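Zitville Shared Workshop Forum > Builds in Progress
PC teardown and rebuild cell, bay 2

urstead_mill
Started 2026-05-07

Posting this because people keep asking what the arm is for. The goal is old Dell workstations in one side, working machines out the other, with the arm swapping the memory, the CPU and the hard drive. The cell sits on the slotted aluminum table. Parts get staged in a gray plastic fixture next to the case so the arm always picks from the same spots. I've logged 248 memory inserts so far and I'm not happy with the numbers yet, mostly because a stick can look seated and still not be.
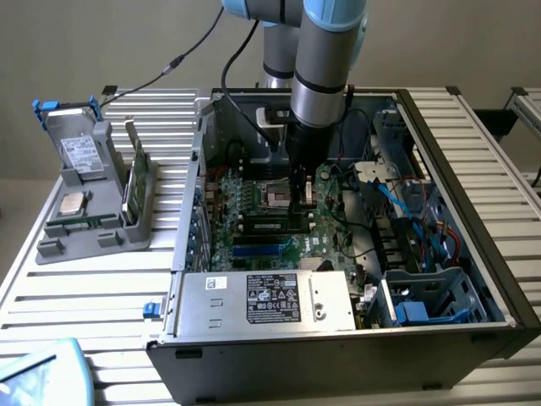 The fixture took me four tries to get right. The first three were printed too tight and the gripper dragged the whole thing along when it pulled a stick out. Now it's bolted down and the pockets have a bit of slop in them, which means the grip position wanders and I have to correct for it. Pick your poison.

cold_solder
248 inserts and how many did you do by hand after the arm gave up? I'm not being mean, I just never see that number in these threads. I can put in a stick of RAM in a few seconds and I can feel the click.

urstead_mill
Fair. I didn't track it for the first half. From now on I will.

Harish Rawat
I helped wire this thing and I'm still on the fence. The pushing force is fine. Finding the slot is the hard part, and every case model that comes through the door means teaching it again. The Zamani script everyone recommended assumes one bank of memory in one place.

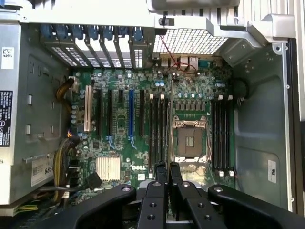

Teaching it a new board takes me most of an evening. You jog the arm over, save a point, jog it again, then find out the case shifted a hair when somebody leaned on the table. Boards like the one we've got now are worse, with four slots on each side of the CPU socket, so one bad offset and you're lined up on the wrong bank. I also don't trust those fingers near an open socket. Bend a pin or a contact in there and the board is scrap.

cold_solder
So it's slower, it needs babysitting, and it can kill the board. What's the case for it again?

urstead_mill
Repeats. If I get 384 of the same model I don't want to do them by hand and neither do you.

cold_solder
When has this shop ever gotten 384 of the same anything? Last October we got a pallet of mixed junk and half of it had no drives.

urstead_mill
OK, but the Itby guys say they have a batch coming. Same model, all of them. If that's real, the taught points carry over and the only thing that changes is how well each case gets squared up on the table. I've got a corner stop drawn up. If it isn't real, then yes, I've built a very expensive way to move one stick of RAM. Either way the drive swap is worth keeping, a caddy is big and has somewhere to grab.

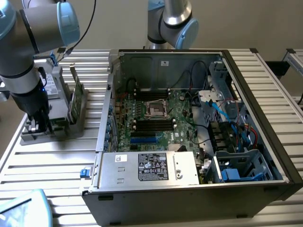 Banafsheh Ansari disagrees about the drives. They slide in on a latch, a kid could do it, and she'd want to see the arm do the CPU a hundred times in a row before giving up bay 2 for another season. She also asked me to pass on that the bay is still on the shared signup sheet.

Harish Rawat
She's right about the signup sheet.

cold_solder
What did the parts come to, all in?

urstead_mill
$1104 on top of the arms. Mostly aluminum and fasteners, and the filament for the fixtures that didn't work.

cold_solder
I'll come by and time you. Bring the log.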